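The case for reporting discarded demonstrations

Most papers on learning manipulation from hand-held grippers give one number for the data: how many demonstrations went into training. Few give the number that were recorded and then thrown away. My argument is that the second figure belongs in the results table, and that leaving it out makes the method look cheaper and more general than it is.

Take the comparison that Naomi Mollel and I ran for the Tirkine study. The policy was trained twice on a pen-to-holder task. The first run used only episodes that passed the usual filter, which drops any episode where the marker track is lost for more than 7 frames. The second used the same number of episodes drawn without that filter, with the gaps filled by interpolation. The filtered policy did better in the tidy test layout. In the cluttered layout it did worse, and the gap held across 3 seeds. We had expected the reverse.

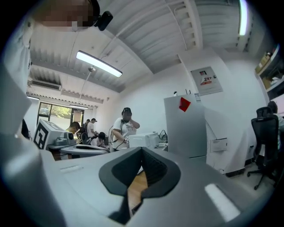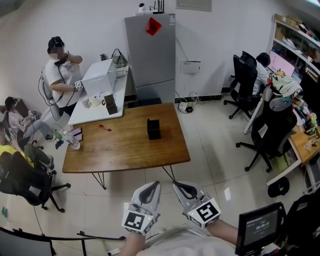 Tracking loss is not random, and this is where the filter does its damage. An episode is most likely to be dropped when a hand turns over, when the two grippers cross, or when an arm reaches past some other object. In the second picture each gripper carries its own cube of markers, and the table has a pen holder, a red marker pen, a bottle on its side and a phone on it. To fetch the pen from near the bottle with the left hand while the right steadies the holder, an operator has to turn at least one cube away from the head view. Those are the motions the filter removes, and they are the ones a cluttered table demands.

Kalkidan Gebretsadik has objected that interpolated poses are wrong poses, and that a policy should not be taught from them. This is fair for contact phases, where a small error matters a good deal. It is less convincing for the approach, where our fitted paths stayed close enough to be useful. A sensible rule would treat the two phases separately — strict near contact, lenient elsewhere.

Whatever rule is chosen, the discard rate should be printed beside the success rate, split by cause. The logs already hold it. For the Tirkine set it took Nahom Mekonnen one Monday to extract, and most of that went on agreeing what to call a crossed-hands episode.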